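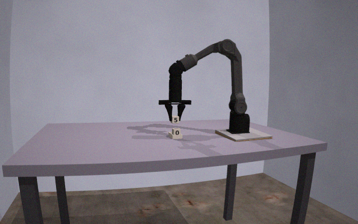 Rhona Carnegie asked whether a stacking run ought to count as a pass when the arm has let go but hasn't yet moved clear. I'd say no, and I'd like us to write that down before anyone tunes another controller against it. Reopening this ticket under "evaluation rules" so the answer ends up in one place.

Ticket: block stacking, success flag raised too early
Component: Belero task checker
Opened by: Lensa Moges
Status: reopened
Priority: normal

What I was seeing

The checker in Belero reports success as soon as the numbered block is over the one below and inside the height tolerance. It never looks at the fingers. A block that is still being held in the right spot scores exactly the same as one that has been put down, and the episode ends there and then. Great for the pass rate, useless for anybody who wants a stack at the end of it!

I only noticed when I turned off early stopping and let the episodes play to their full length. Some stacks went over on release. One arm opened its fingers nicely and then dragged the top block off on the way up. Every one of them was already down in the log as a success.

Steps to reproduce

Load the stacking task with the default arm and table.
Set early stopping to off.
Run the Zeren baseline with the seed list from the shared folder.
Compare the flag at the moment it is first raised with the flag at the last step.

If the two disagree, you've got the bug.

Log

Entry 1. Ran 12 seeds with the stock checker. All marked as passes on first contact with the tolerance band. At the last step, 2 of them had no stack standing. Saved both sets of flags side by side, labelled "first" and "final".

Entry 2. Suspected the friction values, so I raised them on the block material. No change to the early flag (of course not, it doesn't depend on friction) but I wanted it ruled out. Put the values back.

Entry 3. Read the checker source properly, which I should have done before Entry 2. Position and height only. No contact test against the fingers, no velocity test, no waiting period.

Entry 4. Added a release test: neither finger may be touching the top block. Better, but a block can be untouched and halfway through falling. It caught one of the bad seeds and missed the other.

Entry 5. Added a hold period of 2 seconds of simulated time after release, with the arm backed off. Ran the same 12 seeds again. Both bad ones now fail, and the rest pass as before. I was so pleased with this that I went and showed the MacBrayne bench people, who asked straight away whether simulated time and wall time were being mixed up. They weren't, but the variable name made it look that way, so it has been renamed.

Entry 6. Rhona's comment, and her follow-up: what about a lower block that gets nudged sideways while the top one stays on? Very good question. At the moment that passes, and I think it should go on passing unless the task gives a target position for the base. The distance moved should still be logged.

Proposed rule, for the evaluation page

A stack counts when the top block is supported by the block named in the task, the gripper is touching neither of them, and both stay put for the whole hold period. The arm must be clear before the hold period starts. If it touches either block again during that time, the run fails.

Report the final flag. Keep the first flag in the log as well — it's handy for debugging — but don't put it in a results table.

State the hold period, the tolerances and the seed list with every result. Changing any of them means a new version number for the checker, and old results keep the old number. Please don't rerun only the failures.

Still open

Brutis uses its own copy of the old checker, so its figures can't be set beside ours until that copy is replaced. Rhona has offered to review the patch. I'd also love a second opinion on the clearance distance, as mine was picked by eye and may be too strict for wide grippers.

Patch is on the branch "release-and-hold". Leaving this open until the rule text has been agreed.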